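Last updated 19/06/2024

# Frequently Asked Questions: Loose Tea Orders

**Who supplies the tea sold under the Preren name?**

All black teas are purchased through Wemavetti and packed at our Lokon warehouse. Herbal blends are supplied by Abbasi and arrive already sealed.

**What is the minimum order?**

Individual customers may order a single pouch. Trade accounts are subject to a minimum of 20 pouches per order, which may be of mixed varieties.

**How much tea should be used for one mug?**

We recommend one level teaspoon of black tea for a standard mug. Larger leaves take up more room on the spoon, and a heaped measure may be used for these.

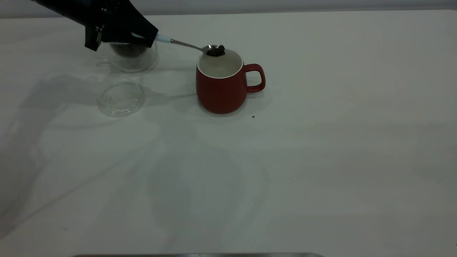
Steeping times are printed on the back of each pouch. Customers who prefer a stronger cup should add more leaf - a longer steeping time tends to make the tea bitter.

**How should the tea be stored?**

Pouches should be kept closed, away from light and strong odors. Refrigeration is not advised. Once opened, a pouch should be used within 90 days.

**May I return an order?**

Unopened pouches may be returned within 20 days of delivery. Opened pouches cannot be accepted unless the contents are faulty. Please quote the order number and the batch number, for example 373, in all correspondence.

**Do you ship outside the United States?**

Not at present. Orders to Alaska and Hawaii are accepted - delivery charges are shown at checkout.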